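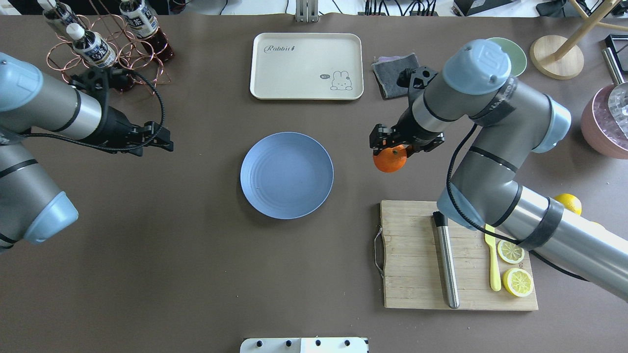 Section 4 of the Closalport workshop manual covers the trial of the two-arm bench cell. The soft-item trial shall be carried out with small fruit; a tangerine held between the gripper fingers is suitable. Keep the cable looped along the outside of the arm.

1. Set the closing force to 16 in the Stultik controller.

2. Bring the left gripper to the rim of the plate at low speed. The fingertips should meet the rim level – do not press down.

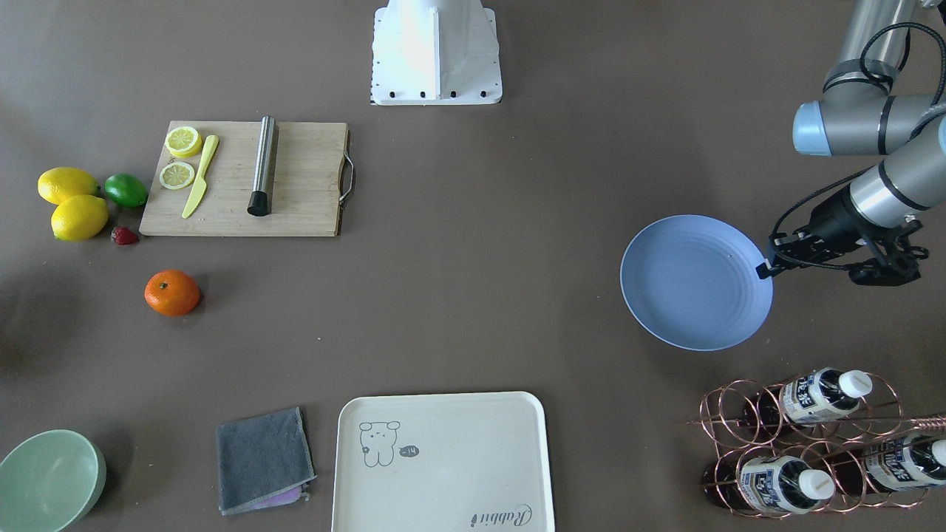

3. Position the gripper directly over the fruit and save the point as 222.

Caution: keep hands off the table while either arm is powered. 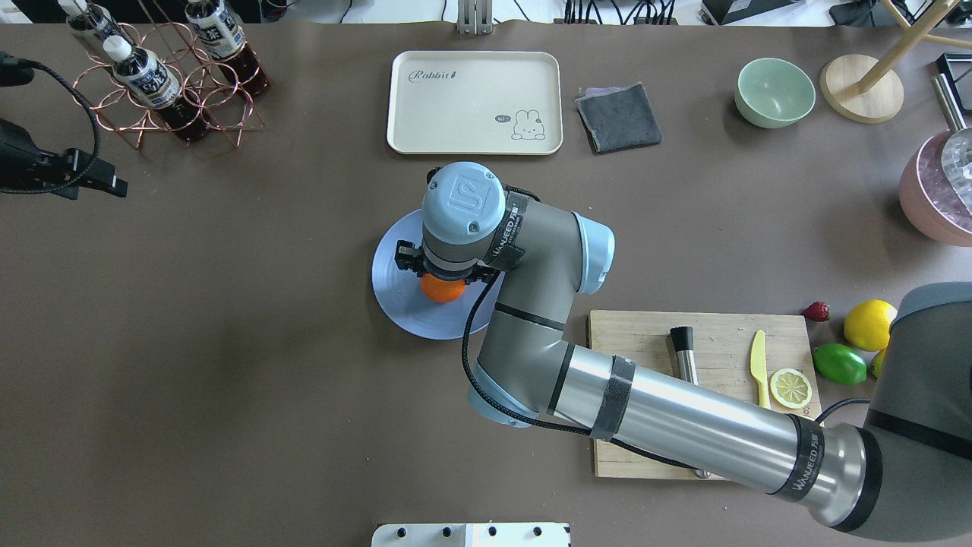
Figure 3. Gripper over the fruit on the plate.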